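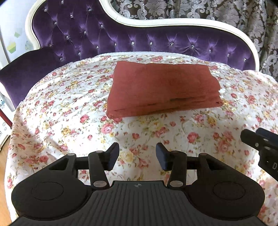
Silver-gray caps on a black linkage.

Publishers of cooperative board games should print the difficulty of each scenario on the box, and they should have it tested by families before doing so. Jerum, released by Costello in July, carries an age recommendation and a playing time. It says nothing of how often a new group may expect to lose.

The omission matters. A campaign of 20 chapters asks a household for many evenings. Pieter Baert, who designed Jerum, has written that early defeat teaches the rules. Adults may accept that argument. A child of seven who loses the first three chapters will generally ask for a different game.

Skelari offers a better model. Its rulebook reports the results of 297 trial sessions, chapter by chapter, and suggests a gentler setup for younger players. The added material takes up one page. Costello could do the same in its next printing, and parents would be able to choose with better information than they have now.

Ruben Aerts
1 January 2019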